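# Burgers at home, the pub way - quick tips

Notes to self mostly, tidied up a bit. Went in February for the pub sort, thick, not smashed. 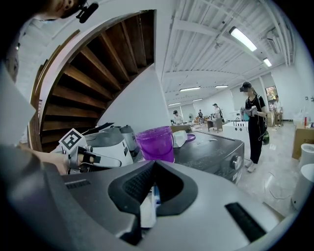
*Purple bucket, lid off.*

**Meat**

- Chuck mince, 20% fat if the butcher has it. Lean stuff goes like a shoe sole.
- Keep it in the fridge till the pan's on. Warm mince smears.
- 114 g a patty for the kids, double that for pub size.
- No egg, no breadcrumbs. That's meatloaf.
- Salt the outside only, right before cooking. Salt mixed in makes it bouncy, like sausage.

**Shaping**

Wet hands. Loose ball, press flat, stop fiddling. Make it a good thumb wider than the bun, they shrink. Dent in the middle with the back of a spoon or you get a golf ball.

Squares of baking paper between if you're stacking. Freeze flat on a tray first, then bag. I forgot the paper once and had to chisel four of them apart with a palette knife.

**Pan**

Cast iron if you've got it. Mine's an old Westerberg, weighs a ton, handle gets red hot so keep a cloth over it. Dry pan, high heat, wait for teh first wisp of smoke. Window open!! Take the battery out of nothing, just shut the kitchen door.

- Two at a time, three if it's a big pan. Crowd it and they stew.
- Four minutes, flip once, three more. Don't press down.
- Cheese on for the last minute with a splash of water in the pan and a lid over.
- Probe in the middle from the side, not the top. I go well past 66, that's steak talk. Mince wants 70 for two minutes, or 75 and done.

Probe is a cheap Stesta one. Check it in boiling water now and then, mine was reading low for months.

**Buns**

Brioche is too sweet for me but suit yourself. Toast the cut side in the burger fat, thirty seconds. Butter if there isn't enough fat. Sauce on both halves, lettuce UNDER the meat so the bottom doesn't go soggy.

Day old buns: flick of water, hot oven, two minutes. Good as new nearly.

**Sauce**

Amnuay Wattanapong gave me this one, he did the grill at the Bedach for years:

- 4 tbsp mayo
- 1 tbsp ketchup
- 2 tsp yellow mustard
- 1 gherkin chopped tiny, plus a spoon of the juice
- pinch of smoked paprika
- half a garlic clove, grated

Make it the night before. Keeps five days in a jar. He puts fish sauce in too, three drops, haven't tried.

**Onions**

Sliced thin, low heat, forty minutes, pinch of salt. You can't rush them whatever the recipe says. Do a big batch and freeze in an ice cube tray. Or raw in vinegar and sugar for half an hour if your in a hurry.

**Chips**

Maris Piper. Cut, rinse, boil till nearly falling to bits, drain, let them steam dry. Then oven or fryer. Cold chips go in the fridge and get fried up with egg next day.

**Cleaning up**

Pour fat in an old tin, never the sink. Cast iron: hot water, stiff brush, dry on the hob, wipe of oil. Splashes on the tiles come off with washing up liquid while still warm, leave it a day and you'll be scrubbing.

Halloumi version to follow when I've got it right. Keeps sticking.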